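Internet Service Changes at the Prirnwood Building

The switch to the new internet provider is set for Thursday, October 26, 2023. Service in the building will be off from 6 in the morning until the work is done, which the provider expects to be before noon. If you have a class or a meeting booked that morning, please plan to run it without a connection.

We have been with Kesen since we moved in, and the contract runs out at the end of the month. The renewal price was higher than we wanted to pay. Marisol Huanca asked for quotes in April and got two back. The board chose Ziltanau. The monthly bill will be $56 lower, and the upload speed is better, which matters to the people who teach online from the second floor.

What changes for you depends on how you connect. If you use the wireless network, the name stays the same but the password will be new. It will be posted inside the supply cabinet in the kitchen on the day of the change. Please don't tape it to the front window, as happened the last time. If your phone or laptop keeps trying the old password, tell it to forget the network and then join again.

If you use a wall jack, leave your cable plugged in and restart your computer after the work is done. Most people won't have to do anything else. The jacks in the Bermúdez Room have not worked since the wall was painted, and the installer has agreed to look at them on the same visit. We don't know yet if they can be fixed without opening the wall.

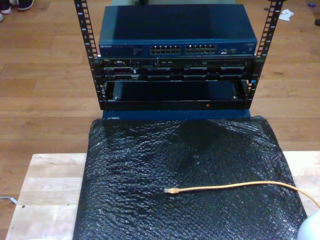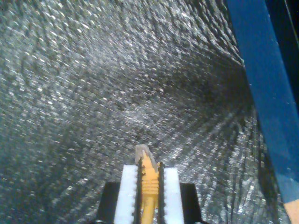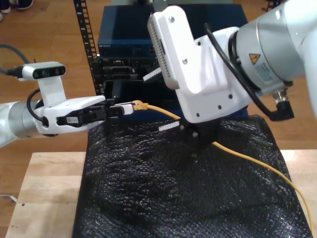 The phones are a separate matter. The front desk phone runs over the internet line and will be out that morning too. Calls will go to the voicemail box, and Rocío Rivadeneyra will check it at noon. If you are expecting a delivery or a visitor, give them your own number. The elevator phone is on its own line and is not affected.

The shared printer may need to be added again on some computers. Instructions are in the blue binder next to it. They were written for the old printer, but the steps are the same up to page 6, and after that you can pick the printer from the list by its name. Scanning to email will be off for a day or so while the settings are changed. Scanning to a memory stick will still work.

A few people have asked about the guest network. It is staying, with one difference: it will turn off at night when the building closes and come back on in the morning. We had a lot of use from the parking lot after hours, and it slowed down the overnight backups.

Old equipment that belongs to Kesen has to go back to them in the original box. We have one box and need one more. If you took a flat white carton from the storage room this summer — it had a handle on top — please bring it back to the office, even if it is in poor shape. We are charged for anything that isn't returned.

Questions about the change can go to Marisol by email or in the tray outside her door. She is out on Mondays.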